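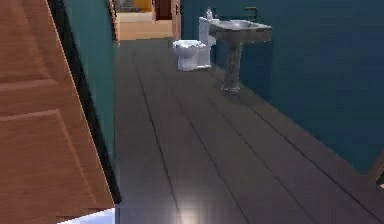 2 October 2020

So I finally did the thing I've been threatening to do since May, which is cancel nearly every subscription I had and see what I missed. If you've been reading for a while you'll remember the post where I added them all up and had to go lie on the couch. The number was $1033 a year, and that was only the ones I could find. I kept finding more! There was a recipe app in there that I signed up for so I could see one soup.

A few of you wrote and asked how it went, so, an update.

First, the canceling itself took way longer than I thought it would. I sat down after dinner with a cup of tea and figured I'd be done by the time it was cold. Vosto (my music app, the one with the orange logo) let me go in two clicks and I almost felt bad about it. Mivo was another story. Mivo is the meal planning thing I used to rave about on here, and I'm sorry to everyone who joined because of me, because you can't cancel it from your phone. You have to log in on a computer, and then you have to find a page called "Manage your journey," and then it asks you if you'd like to pause. I didn't want to pause. It asked me if I'd like half price. I did sort of want half price, and I sat there for a good five minutes being tempted, and then I remembered I'd cooked four Mivo dinners the whole summer and one of those was toast with stuff on it.

The gym was the big one. I belonged to Kavanagh for years, the branch out by the Lollcombe exit, and I'd been paying $80 a month for it. You have to give them notice in writing, on paper, with a stamp. I didn't own a stamp. I bought a whole book of stamps to mail one letter, so if anybody wants a postcard from me, speak up.

What do I miss? Music, a lot. I thought I'd be fine with the radio and I'm not fine with the radio. The ads are so loud, and they play the same car dealership one right when I'm merging. I lasted three weeks and then I dug out the box of CDs from my closet, which turned out to be a treat. I had completely forgotten how much I liked listening to a record all the way through, even the dud in the middle that you'd always skip. My car is old enough to have a slot for them, thank goodness. Half the cases are empty and at least one has the wrong disc in it, so there's some suspense every time.

The TV services I barely noticed. I kept one and dropped three. The one I kept is the one with the baking shows and I won't be taking questions. I used to spend most of an evening scrolling around trying to pick something, and now there's less to pick from, so I just watch a thing and go to bed. I've been getting library books too. There's a hold list for everything good, but when your turn comes up it feels like getting a present.

The gym I don't miss, and I feel a little guilty about that. I've been walking in the evenings with a podcast (free!) and my knees are happier. We'll see how I feel about it in January when it's dark at lunch.

The money part, for those of you who like that: after keeping the TV one and the cloud storage for my photos, I came down to $581 less going out over the year than before. I was hoping for more. The photo storage is the one that gets me. I went through it thinking I could clear out enough to drop to the free plan, and I deleted 643 pictures in one sitting, mostly blurry ones and screenshots of things I'd meant to look up, and the little bar at the top hardly moved. I gave up and paid. Maybe I'll do another round when I'm stuck inside with a cold.

If you're thinking about trying this yourself, go through your card statement line by line, and don't trust your memory or the list in your phone's settings. Mine was missing five of them. Check for the yearly ones too, they're sneaky, you only see them once and they have names that look nothing like the company. I still have one on my June statement that I can't identify. It's for twelve bucks. I've looked it up, I've called the bank, and they just read the name back to me.

Tell me in the comments what you'd never give up, and if anyone has a way to get out of a magazine that keeps coming after you've canceled it, I'd love to hear that too. I'm up to three sailing issues now. I don't sail.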